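How Does a Computer Remember Things?
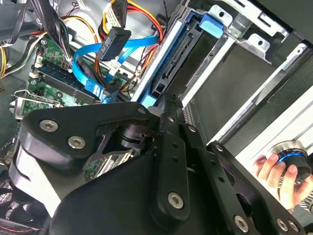 Sudotthorpe Library - Children's Learning Team

Have you ever wondered where your drawing goes when you click "save" and close the lid? You can switch the computer off, eat your supper, sleep all night, and in the morning there it is again, purple dragon and all. Something inside must have remembered it while you were dreaming. Let's find out what, and let's take our time over it, because this is one of our favorite subjects and we do tend to go on a bit!

Two kinds of memory

A desktop computer has 2 main ways of remembering, and they are very different from each other.

Think about doing your homework at the kitchen table. You spread out your pencils, your book and your paper so that everything is close by and easy to grab. When supper is ready, though, the table has to be cleared. The computer has a memory just like that table. Grown-ups call it RAM (say it like the animal with curly horns). It is very, very quick, and the computer uses it for whatever it is busy with right now. But when the power goes off, the table is cleared, and everything on it is gone.

Now think about the closet in your bedroom. It takes a little longer to walk over and find things in there, but whatever you put away stays put, even if you go to your grandma's for a week. The computer has a closet too. It is called storage, or sometimes "the drive." When you click "save," you are asking the computer to carry your dragon from the table to the closet.

So that is why your teacher is always telling you to save your work! If the lights go out before you do, the dragon may have only been sitting on the table.

Where does it all live?

Inside a desktop case there is a big flat board called the motherboard. Lots of them are green, and some are black or blue. The motherboard is a little like the streets of a town, with thin metal lines running all over it so that messages can get from one place to another. The RAM usually plugs into long slots on this board. The storage drive often sits in a metal frame of its own, called a drive cage, and cables carry power and messages to it.

What is a saved picture made of?

Now we come to the really strange part. If you could shrink down smaller than an ant and walk around inside a drive, you would not find one tiny dragon in there. A computer turns everything into just two numbers, 0 and 1. Your pictures, your songs, the letter you typed to your cousin - all of it is zeros and ones.

One zero or one is called a bit. Eight bits together make a byte, and a byte is enough to hold one plain letter, like the D in dragon. Suppose you wrote a story that used 787 letters and spaces. That would take 787 bytes, and to a modern drive that is hardly a crumb!

How does the drive hold on to a zero or a one? There is more than one way to do it. An older kind, the hard disk, has a shiny round plate that spins very fast. Tiny spots on the plate are magnetized one way or the other way, and that is how it tells zeros from ones. A newer kind has no spinning parts at all. It traps very small amounts of electricity in tiny pockets, and those can stay trapped when the power is off.

Try it yourself: a secret message

You can be a computer for the afternoon. All you need is a pencil, some squared paper and a friend.

Draw a grid that is 11 squares across and 11 squares down. Color in some of the squares to make a simple picture, like a heart or a boat or a cat's face. Don't let your friend see it!

Now read your picture out loud, one row at a time, starting at the top left corner. Say "one" for every colored square and "zero" for every empty one. Your friend should listen carefully and fill in a blank grid of the same size. When you get to the bottom, hold the two pictures side by side. Did the boat make it across? If one square is wrong, you will probably still be able to tell it's a boat, but it may have a funny hole in the sail.

Words to know

Bit: a single zero or one.
Byte: eight bits together.
Motherboard: the big board that the other parts connect to.
RAM: quick memory for what the computer is doing right now.
Storage: slower memory that keeps things when the power is off.

If you'd like to read more, ask at the front desk for the science shelf, or send us your grid pictures and we will pin them up by the window. We especially like dragons.

Page updated June 2023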